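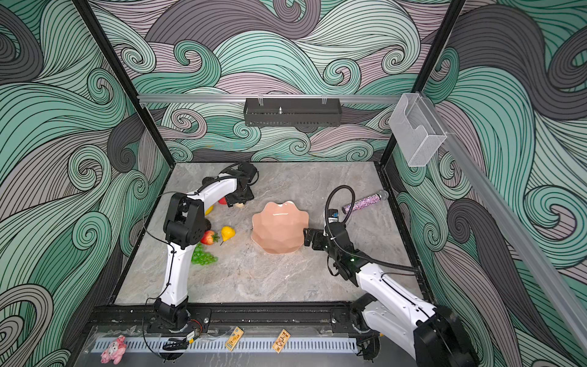
VUNMONT NEIGHBORHOOD ASSOCIATION
Minutes of the July meeting

The meeting opened at 7 p.m. in the upstairs room at the Mancuso Building. Noemi Lo Presti chaired. Asif Marwat took the minutes. Apologies were received from the Zostville Road block.

Minutes of the last meeting
Approved with one correction. The drain inspection was on the north side of Vevasau Park, and the earlier minutes had it on the south side.

Matters arising
The streetlight outside the pharmacy has been fixed. The one at the bus shelter has not. Asif has reported it to the city again and has a new ticket number, which he will send to anyone who wants to call as well.

The bench by the creek path is still missing a slat. Parks says the work is scheduled but would not give a date. Carried over.

Street fair
The fair is confirmed for Saturday. Zostville Road will be closed to cars from 8 a.m. between the library and the gas station. Residents on that stretch have had a note through the door. Anyone who needs to move a car during the closure should speak to a marshal at the library end.

The city has approved the permit on condition that the fire lane stays open the whole time. Stalls go on the even-numbered side only. Last year two food stalls set up on the wrong side and had to be moved after opening, so pitches will be chalked the night before.

Music was discussed at length. The brass band has asked to play until dark. Several people living near the library said the speakers were too loud last year, and one asked for the stage to be turned to face the park. It was agreed to turn the stage and end amplified music at 8 p.m. The band can carry on without speakers until the street reopens.

The tent rental is booked. Trash pickup is not – the usual company has no truck that day. Noemi will get a price from the other one in Vunmont and circulate it by email.

Vevasau Park crossing
The city traffic office has sent two options for the crossing at the park gate. The first is painted stripes with a flashing sign. The second is a raised crossing with a curb extension on the school side, which would take out parking spaces by the gate. 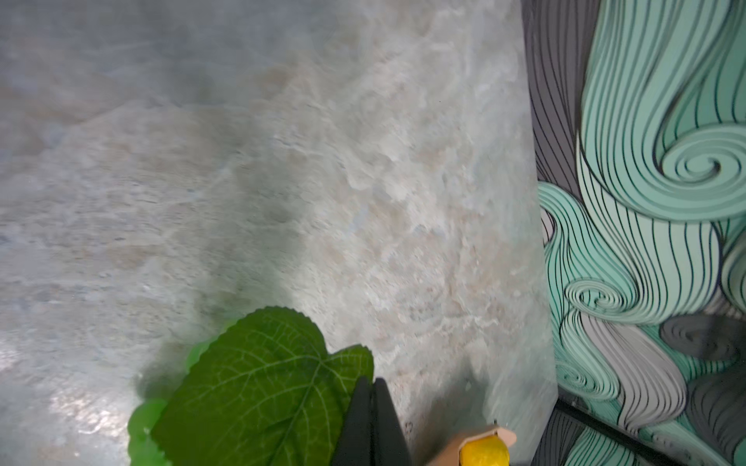 Asif Marwat said the raised crossing was the only one of the two that would slow anybody down, and that drivers coming off the hill ignore the sign at the other gate already. Others worried about the lost parking, mainly for people who drop off at the school. A resident asked if the plow could clear a raised crossing in winter. It was not known. Noemi will ask the traffic office.

A show of hands favored the raised crossing. The association will write in support, with a request that one of the remaining spaces be marked for short stops.

Money
The balance stands at $3,000 with the fair deposit already paid. The insurance renewal is due before the next meeting and was approved.

Any other business
The book swap shelf needs a new door hinge. Leaf bags will be handed out at the library again this fall – details in the next newsletter.

A request to start meetings earlier was put to the room and did not pass.

The meeting closed at 8:40 p.m. Next meeting same place, same time.

2 comments | 7 shares

Contact the association | © Vunmont Neighborhood Association | Back to top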